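Bamik Reading Room Gets Its Study Corner Back

If you have missed the quiet end of the Bamik reading room, good news: the study corner reopens in February, and it looks so inviting! New lamps, more places to plug in, and tables big enough to really spread out on.
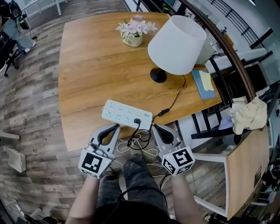 By Poonam Tomar | Neighborhood News

The pale wood tables are my favorite part. One has a lamp with a wide white shade, a little pot of pink and white artificial flowers and — hooray — a power strip with rows of sockets, so laptop users can stop fighting over the wall outlet.

"People kept asking for light and somewhere to charge," says Manju Yadav, who planned the corner. Her survey drew 823 replies, and those two wishes came out on top.

There are five tables in all, free to use until 9 p.m. No booking needed. Cords still have to be tidied before opening, and Tumaini Lukumay would love a hand with that. Ask for him at the front desk.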